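Probanden gesucht: Beobachtungsstudie zur Lungenfunktion nach überstandenem akutem Atemnotsyndrom (ARDS)
Studienzentrum Pladier, Arbeitsgruppe Intensivmedizinische Nachsorge
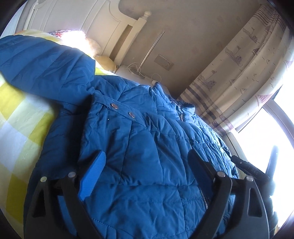

Wer kann an der Studie teilnehmen?
Erwachsene zwischen 18 und 75 Jahren, die wegen eines akuten Atemnotsyndroms mindestens 3 Tage invasiv beatmet wurden und deren Entlassung von der Intensivstation nicht länger als zwei Jahre zurückliegt. Die Ursache des Lungenversagens (Pneumonie, Sepsis, Aspiration, Trauma, virale Infektion) ist für die Aufnahme nicht entscheidend.

Stand der Ausschreibung: 24. November 2009

Gegenstand der Untersuchung

Nach einem ARDS bleiben bei einem Teil der Patienten Einschränkungen des Gasaustauschs, der Atemmuskelkraft und der körperlichen Belastbarkeit bestehen. Die Verläufe unterscheiden sich erheblich. Die Studie NERKESIA erfasst diese Parameter über zwölf Monate in festgelegten Abständen und setzt sie in Beziehung zu Beatmungsdauer, Beatmungsdrücken und Begleiterkrankungen während des Intensivaufenthalts. Es handelt sich um eine reine Beobachtungsstudie. Medikamente werden nicht verabreicht, eine bestehende Behandlung wird nicht verändert.

Geplant ist die Aufnahme von 309 Personen an drei Standorten, davon 105 am Zentrum Pladier. Die übrigen Plätze verteilen sich auf die Klinik Karaca und das Institut Jinbridge. Die Rekrutierung läuft bis Ende März oder bis zum Erreichen der vorgesehenen Teilnehmerzahl am jeweiligen Standort.

Einschlusskriterien

Alter 18 bis 75 Jahre
Dokumentierte Diagnose eines ARDS im Entlassungsbrief oder in der Verlegungsdokumentation
Invasive Beatmung wie oben angegeben
Gehfähigkeit, auch mit Hilfsmitteln (Gehstock, Rollator)
Ausreichende Deutschkenntnisse für die Beantwortung der Fragebögen; türkischsprachige Bögen liegen am Standort Karaca vor
Schriftliche Einwilligung

Ausschlusskriterien

Vor dem Intensivaufenthalt bekannte chronische Lungenerkrankung mit Dauersauerstofftherapie
Zustand nach Lungentransplantation oder Lungenteilresektion
Instabile Angina pectoris oder Herzinfarkt in den letzten drei Monaten
Bestehende Schwangerschaft
Neuromuskuläre Grunderkrankung
Gleichzeitige Teilnahme an einer Arzneimittelstudie
Tracheostoma zum Zeitpunkt der ersten Untersuchung

Personen, deren Tracheostoma verschlossen und abgeheilt ist, können aufgenommen werden. Bei leichtem Asthma oder COPD ohne Sauerstofftherapie entscheidet der Prüfarzt im Einzelfall.

Ablauf

Vorgesehen sind vier ambulante Termine: bei Aufnahme sowie nach drei, sechs und zwölf Monaten. Der erste Termin dauert einschließlich Aufklärungsgespräch vier Stunden, die Folgetermine jeweils drei Stunden. Zwischen Ganzkörperplethysmographie und Gehtest ist eine Ruhephase eingeplant.

Untersucht werden:

Spirometrie und Ganzkörperplethysmographie
Diffusionskapazität für Kohlenmonoxid (DLCO, Einatemzugmethode)
Maximaler in- und exspiratorischer Munddruck
Kapilläre Blutgasanalyse aus dem Ohrläppchen in Ruhe und nach Belastung
Sechs-Minuten-Gehtest mit Pulsoxymetrie
Handkraftmessung beidseits
Ruhe-EKG (nur erster Termin)
Fragebögen zu Lebensqualität, Schlaf, Angst und Depressivität

Eine Computertomographie ist nicht Bestandteil der Studie. Liegen Aufnahmen aus der Regelversorgung vor, bitten wir um Überlassung auf CD — die Datenträger werden nach dem Einlesen zurückgegeben.

Vorbereitung auf die Termine

Am Untersuchungstag bis zum Abschluss der Messungen nicht rauchen und keine koffeinhaltigen Getränke zu sich nehmen. Eine leichte Mahlzeit ist bis zwei Stunden vor Beginn erlaubt. Inhalative Medikamente werden wie gewohnt angewendet, der Zeitpunkt der letzten Inhalation ist zu notieren. Für den Gehtest werden feste, flache Schuhe benötigt. Nagellack ist zu entfernen, da er die Messung der Sauerstoffsättigung verfälschen kann.

Bei Fieber, Husten mit Auswurf oder sonstigen Zeichen eines akuten Infekts wird der Termin um mindestens vier Wochen verschoben. Wir bitten in diesem Fall um telefonische Absage.

Mögliche Belastungen und Risiken

Die forcierten Atemmanöver können vorübergehend Schwindel oder Hustenreiz auslösen. Die Blutentnahme am Ohrläppchen wird mit einer durchblutungsfördernden Salbe vorbereitet, Rötung und leichtes Brennen klingen in der Regel innerhalb weniger Stunden ab. Der Gehtest wird bei Abfall der Sauerstoffsättigung, bei Brustschmerz oder auf Wunsch des Teilnehmers sofort abgebrochen. Ein Arzt ist während aller Belastungsuntersuchungen anwesend.

Die Fragebögen enthalten auch Fragen zu Erinnerungen an den Intensivaufenthalt. Einzelne Fragen können ausgelassen werden. Auf Wunsch wird ein Gespräch mit dem psychologischen Dienst vermittelt.

Aufwandsentschädigung

Je vollständig absolviertem Termin werden 75 Euro gezahlt. Fahrtkosten werden gesondert erstattet (Bahn 2. Klasse oder Kilometerpauschale, Belege im Original). Krankenfahrten mit Taxi bedürfen der vorherigen Absprache. Eine Begleitperson kann mitkommen, deren Kosten können nicht übernommen werden.

Die Messergebnisse werden den Teilnehmern ausgehändigt und auf Wunsch an den Hausarzt oder den behandelnden Pneumologen übermittelt.

Datenschutz und Einwilligung

Alle Daten werden pseudonymisiert gespeichert. Die Zuordnungsliste verbleibt am jeweiligen Standort und ist nur der Studienleitung zugänglich. Die Einwilligung kann jederzeit ohne Angabe von Gründen widerrufen werden, Nachteile für die weitere Behandlung entstehen dadurch nicht. Ein zustimmendes Votum der zuständigen Ethikkommission liegt vor.

Für die Auswertung der Beatmungsdaten ist eine Schweigepflichtentbindung gegenüber der damals behandelnden Klinik erforderlich. Das Formular wird mit den Studienunterlagen zugesandt.

Anmeldung

Interessenten melden sich telefonisch oder schriftlich beim Studiensekretariat Pladier, Stichwort NERKESIA. Bitte halten Sie bereit: Geburtsjahr, Zeitraum der Beatmung, Name der Klinik und, soweit vorhanden, den Entlassungsbrief. Angehörige können den Erstkontakt übernehmen — die Einwilligung selbst muss durch den Teilnehmer erfolgen.

Ansprechpartnerin: Nermin Avcı, Studienkoordination
Telefonsprechzeit: werktags 9 bis 12 Uhr

Die Unterlagen gehen Ihnen per Post zu. Zwischen Erhalt der schriftlichen Aufklärung und dem ersten Termin liegen mindestens sieben Tage Bedenkzeit.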